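Brastar 0.16 is out, and the clutter planner finally knows what a chain is

3 min read

So the new Brastar build dropped this month and I've been poking at it every evening, and I have to say, I'm pretty happy! If you haven't used it, Brastar is the planning layer that sits between your perception stack and whatever is closing the fingers. It has always been good with blocks and cups. Give it a necklace and it would happily treat the whole tangle as one lumpy solid and aim for the middle.

That's the part that got rewritten. The planner now takes a soft-object mask from Kustis (same perception package as before, you just need the newer branch) and splits small stuff into two kinds: things that keep their shape and things that don't. Rings and brooches go to the old grasp scorer. Chains, cords and strings of beads go to a new one that looks for a loop or a free end and plans a lift with extra height, so the rest of the piece has room to hang down. Simple idea, and I've wanted it for ages.

The other big change is in how it learns from demonstrations. Two-hand demos used to be chopped into a left file and a right file and you had to line them up yourself, which I did badly, many times. Now both streams load as one episode with a shared clock. I fed it 70 jewelry sorting episodes, two hand-held grippers and an open box on a bed, and 657 grasp segments came out the other end with no hand editing from me.
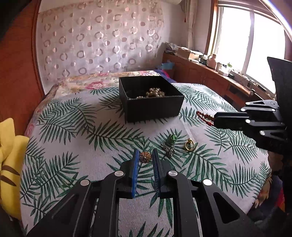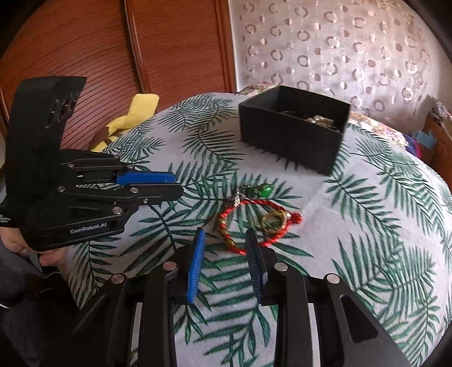

What changed in the replay tool

Dutik, the little replay viewer, got some love too. You can scrub both wrist views together and see the planner's grasp guess drawn on top, with a score next to it. I really like this for shiny things. A metal ring can throw a highlight that Kustis reads as an edge, and before, I'd only find out by digging through logs. Now the guess jumps around right there on the screen and I know which clip to pull.

There's also a new filter for busy backgrounds. Printed fabric used to be a pain, leaves and flowers especially, and green stones on green leaves were the worst of the lot. The filter compares several moments before it decides something is an object. On my set it threw out 51 false grasps that the last version would have kept. It did also throw out a few good ones (a thin chain lying flat is still hard for it), so check the reject folder before you train on anything. I didn't the first time and had to start over.

Stuff I'm less thrilled about: loading is slow. The shared clock means it reads both streams all the way through before it shows you anything, and my laptop fan was not quiet about it. The config file also changed format again. There's a converter, it works, but it drops your comments, so keep a copy of the old one. And if you use the Ding bridge for your controller, stay on the previous build for now. The bridge still expects one gripper per message and it just ignores the second one, no warning, no error, nothing in the log. A fix is in the test branch and I'm told it should land in April.

Upgrading is the usual pull and rebuild. Do Kustis first, then Brastar, then open Dutik and let it reindex your episodes. My next job is a batch with earrings, where I want to see whether the hook counts as a free end or gets lumped in with the stone. I'll post the scores when I have them.

Recent items
Kustis branch notes: soft masks and what they cost you in memory
Ding bridge message format, explained slowly
Cleaning up two-hand demos without losing a weekend
Dutik keyboard shortcuts I use every day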